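Speaker notes: The Small Shelf, or how to set out drinks and snacks so people help themselves
Evening session at the Faltgate hall, doors at 6:30

(Wait for the chairs to stop scraping. Water on the left. Say hello to the back row, they always get forgotten.)

Good evening, everyone, and thank you for coming out on a chilly October night when you could be home on the couch. My name is Elaine Siqueira, and I have been setting out refreshments for one thing or another for longer than I care to work out. Church suppers, swim meets, my nephew's graduation, and for the last while the break tables at Oston, where Antigoni Liapis was brave enough to hand me the keys to the supply closet and a budget of 700 dollars.

I want to talk tonight about small shelves. I know that sounds like a thin subject for a whole talk, but bear with me, because I love this stuff and I think you will go home and look at your own countertop a bit differently.

(Slow down here. I rush this part.)

When I started at Oston, everything went in one big heap on a folding table. Chips in a carton, bottles in another carton, napkins wherever they landed. People would come in, dig around, take whatever was on top and leave the rest in a mess. We were going through 2,000 napkins a season and I still could never find one. So one afternoon Antigoni and I cleared the whole table, and I mean the whole thing, and put one little rack on it. We stood back with our coffee and looked at it like we had built a cathedral!

(Next two slides. Let people look before talking.)

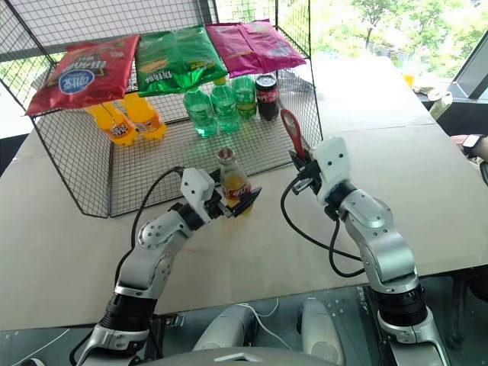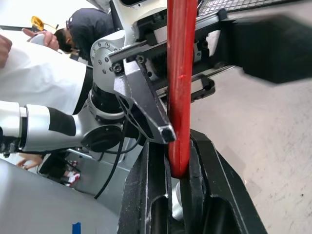
My first rule for a small shelf is that heavy things go low and light things go high, and I will repeat it until you are tired of me. Bottles are heavy, they roll if they go over, and a child will always reach for the one at the back. Bags of chips weigh next to nothing. In the first of the two slides the bags are laid across the top of the wire rack, red, green and pink side by side, and the drinks are standing on the grid underneath. You could read that shelf from the doorway. The orange sodas are at one end, the green lemon-lime bottles are grouped in the middle, and the cola is over past them. If you want an orange soda, your hand knows where to go.

My second rule is to keep like with like. I used to mix the flavors because I thought it looked cheerful, and it did look cheerful, for a minute or so. Then everybody had to turn every bottle around to see what it was, and we had a line out to the coat hooks. Put the same ones together and the line goes away.

(If there is time, tell the Zondby picnic story. Keep it short. Leave out the part about the dog.)

Now, chip bags. They slide. A bag is mostly air, and it will creep toward the edge of a rack with every bump of the table. I don't mind a corner hanging over the front, it gives people something to take hold of, but once half the bag is over I scoot it back. Some folks like to stand them up in a basket, and that's fine too, if you have the room.

Glass is the one I get asked about most. I like a small glass bottle, it feels like a treat, but I hand those out separately or set them on the table in front, well away from the plastic ones, so that an elbow has less to knock into.

(Hold up the spare rack. Pass it around. Ask for it BACK this time.)

For a room of this size I would use 2 racks and put them at opposite ends, with 4 kinds of drink and no more. Refill from the closet when a row gets low, and wipe the wire down while you're there, especially if somebody has been at the orange soda.

Questions now, then the break. The recipe cards from Xenos are on the table by the door, and whoever parked across the side gate, could you please move before we start on the coffee.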